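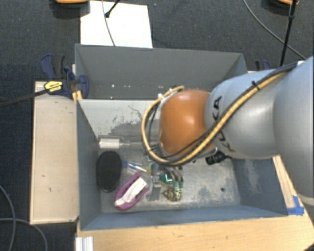
KUKA arm over a gray metal bin.

From: Tuva Lindqvist
To: members list
Subject: Re: Dues and the hall for next season

Sigrun Brekke wrote:

> I have the quote from Fagerlund for the hall. They want 3,000 for
> the season, same as last year, but the heating is now billed apart.
> Do we pay it all up front or split it in two? Also, can someone
> tell me how many paid-up members we have? The old list is a mess
> and I don't want to send the renewal notice to people who left.

Sigrun,

Split it in two if they will still let us. The account is fine but a lot of the dues don't come in until spring, and I would like to keep some back for the boat trailer. It needs new tires and the lights are out on the left side.

On the member count, I went through the list last night and we have 238 paid up. That is with the family memberships counted per person. Three names are on there twice, and I have taken out the extra entries. Cirilo has the corrected file and will send it to you. Please throw out the one from October - it still has the old Runby addresses in it.

About heating. I looked at the last bill and it came to around 3,000 for the whole building, and we use one room out of four. Ask Fagerlund how they plan to divide it before you sign. Rosalind thinks it should go by floor area. I would go by hours, as we are only in there two evenings a week.

The renewal notice can go out as it is, except for the line about Laser sailors paying a separate berth fee. We dropped that fee. The Jono berths are still charged the old way.

I have the spare key if anybody needs to get in and measure the room.

Tuva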